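カウンセラーさんに会いに行くのに、なんでこっちが緊張するんでしょうね。待ち合わせの喫茶店に20分も早く着いてしまって、コーヒーを先に一杯飲み終えたところに、ヌハイラ・ザキ(Nouhaila Zaki)さんが小走りで入ってきました。

「ごめんなさい、前の方が最後の5分で大事なことを話し始めて」

これ、業界では「ドアノブ発言」と呼ぶんだそうです。帰りぎわ、ドアノブに手をかけたあたりで、ぽろっと本題が出る。私も美容院でよくやるやつだ!と言ったら、ザキさんは「美容院なら延長できますけどね」と笑っていました。

ザキさんは個人カウンセリングを始めて18年。今は「Planier(プラニエ)」という小さな相談室で、主に働く人の話を聞いています。今日うかがいたかったのは、カウンセリングの「終わり方」について。始め方の本は山ほどあるのに、やめ方の話ってあまり読んだことがなくて。(私自身、昔通っていたところを無断でフェードアウトした前科があります……)

おそるおそる白状すると、「多いですよ」とあっさり返ってきました。

「予約のキャンセルが2回続いて、それきり。珍しくないです。若いころは、自分の何が悪かったんだろうと一晩中ノートを読み返していました。今も読み返しはするけれど、夜は寝ます」

責められるかと思っていたので、ちょっと肩の力が抜けました。怒ったりしないんですか、と聞いてみると、少し考えてから、

「怒りはしないけど、寂しいときはあります。連ドラの最終回だけ見逃したみたいな感じ」

と。なんだか昔の担当の先生に申し訳なくなってきました。

ザキさんの相談室では、終わりを決めてから実際に終わるまでに、できれば数回分の時間をとるそうです。最後の回をいきなり最後にしない。何を話すんですか?と聞いたら、意外と普通のことでした。最初に来たとき何に困っていたか。今はそれがどうなっているか。それから、ここで言えなかったこと。

「言えなかったことは、だいたい私への文句です。声が小さいとか、あのときの相づちが適当だったとか。ありがたいですよ、友だちは言ってくれないので」
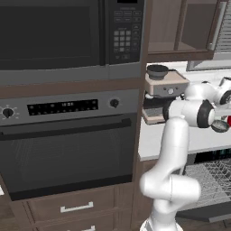
逆に、終われない人もいるんじゃないかと気になりました。居心地がよくて、ずるずると。これにはザキさんも「いますし、私のほうが終われなかったこともあります」と、声を落として話してくれました。

独立する前に勤めていた「ストリックランド」というクリニックでのこと。ある女性が、もう大丈夫だと思うと切り出したのに、つい「もう少し様子を見ましょうか」と答えてしまった。その「もう少し」が12回続いたそうです。

「指導してくれていた先輩に記録を見せたら、これは誰のための回なの、と聞かれました。返事ができなくて。その方の話を聞くのが、私は楽しみだったんです」

次の回で、ザキさんは自分の判断が遅れたことをきちんと伝えたといいます。相手の反応はというと、「そうだと思ってました」。怖い! でもその一言で二人とも笑ってしまって、そこから一か月ほどかけてちゃんと終えられたのだとか。

終わったあとのことも聞きました。道でばったり会ったらどうするのか、実はずっと知りたかったんです。

「こちらからは声をかけません。最後の回に必ずそう説明します。無視されたと思われると悲しいから。向こうが会釈してくれたら、私も返します」

相談室があるディルンヴィルは小さな町なので、スーパーの鮮魚売り場でよく遭遇するらしいです。値引きのお刺身を手に持ったまま会釈したこともあるそうで、「あれは先に棚へ戻せばよかった」と本気で悔やんでいました。

戻ってくる人については、失敗だとは考えていないとのこと。7月に久しぶりの方から連絡が来て、前とはまったく違う相談だったそうです。転職の話で、三回だけ会って終わった。歯医者さんみたいですね、と言うと、「歯医者さんのほうが予約は取りにくいかも」だそうです。

そういえば、ザキさん自身もカウンセリングを受けているんですよね。隔週で、隣町まで電車に乗って。自分の終わりは考えているんですか、と意地悪な質問をしてみました。

「考えてます。考えてるって話を、もう一年くらいしてます」

そう言って残りの紅茶を飲み干し、ザキさんは時計を見ました。次の予約は4時。荷物をまとめて立ち上がり、お店のドアに手をかけたところで、くるっと振り返って言うんです。

「さっきのフェードアウトの話、その先生にはがき一枚出してみたら? 返事はいらないって書いて」

ドアノブ発言、される側になるとこんなに効くのか……。はがきは帰り道に買いました。まだ宛名しか書けていません。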